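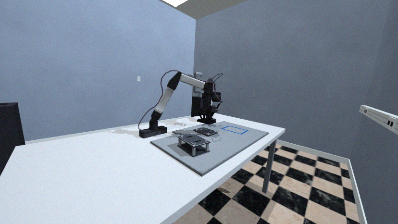
A white table on a chequered floor.

Otwood winner Lụa Hoàng has told fans she is staying off the motorways for a while after a flat battery left her stuck in a service station car park until past midnight.

Lụa, 30, who won the last series of the island dating show, was on her way home from a club appearance when she pulled in for a coffee. When she got back to the car it would not start, and her phone was down to its last bit of charge.

She told the story on her Instagram the next morning, still in her dressing gown.

"I sat there with a cold sausage roll and one bar of signal," she said. "The breakdown people said 80 minutes. It was a lot longer than 80 minutes, I can tell you that."

The former dental nurse said a lorry driver lent her a charger and waited with her until the van arrived. She did not get his name and has asked her followers to help find him so she can send him something.

Not everyone was kind. Some viewers pointed out that she had posted about a warning light on the dashboard earlier in May and had asked whether it mattered. Lụa answered a few of them herself.

"Yes, I saw the light. Yes, I should have taken it in. My dad has already had this conversation with me, so you can all relax."

Her co-star and former partner on the show, Kurek, left a row of laughing faces under the post. The pair split in the spring but have said they are still on good terms. He was later seen to have liked a comment suggesting she should get a bike, and she replied that she would if he paid for it.

Lụa has been busy since leaving the villa. She has a swimwear range with Illau, which added 18 new pieces last month, and she will be on the judging panel for the dance contest Flurkaletti when it returns in the autumn. Filming for the first two episodes has already been done.

By teatime her appeal for the lorry driver had 1378 replies. One woman thought it might be her brother-in-law, but he was in Spain that night. Lụa said she would keep looking, and that the car was now at the garage having a new battery fitted.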